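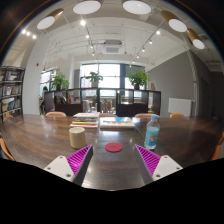 My question for this project was whether a machine can tidy up after people yet, and I mean boring tidying, the kind you do at the end of a shift with your coat already on. I picked clearing tables, as I worked two winters in a café in Mulwood and know the job far too well. Ask me to sort out a long shiny table with a cup, a red coaster and a water bottle on it and I wouldn't even think about it - cup to the kitchen, coaster stays, bottle depends on whether anyone's coming back for it. A machine has to work out every bit of that. The clear bottle is the one I'd worry about, and the glare from the windows on the wood wouldn't help either!

Home Projects Reports About us

Reading time: 2 minutes

What I did

I read everything I could find in the library at Bridmont (quite a lot of it over my head, I'll admit) and then went through 1,272 short clips of gripper arms doing chores, which my course had access to. I only had time to mark 400 of them properly. For each one I wrote down what was being picked up and whether it ended up where it was meant to go. I started in December and should have started sooner.

What I found

Cups were better than I expected. Most of the time the fingers closed on them and they got moved, a bit slowly, but fine. Flat things were a pain. A coaster gives you almost nothing to get hold of, and I watched so many attempts where the tips just pushed it along the table (I got weirdly invested in these). Books were somewhere in the middle. One on its own was all right, but pulling the bottom one out of a pile usually ended with the pile on the floor.

I also spent a day at a small packing firm in Darville, where they have 2 arms putting boxes on a belt. Those were brilliant, but the boxes are all the same size and arrive in the same place, so I don't think it's a fair fight with a café.

Can they do it yet?

Bits of it, yes. I'd trust one with cups tomorrow. I wouldn't leave it to close up by itself, and I'd still want a person deciding what's rubbish and what's somebody's lunch. If I did this again I'd mark fewer clips and time myself doing the same jobs, which I only thought of when the report was nearly due.

May 30, 2021

Contact | © Bridmont Student Projects | Back to top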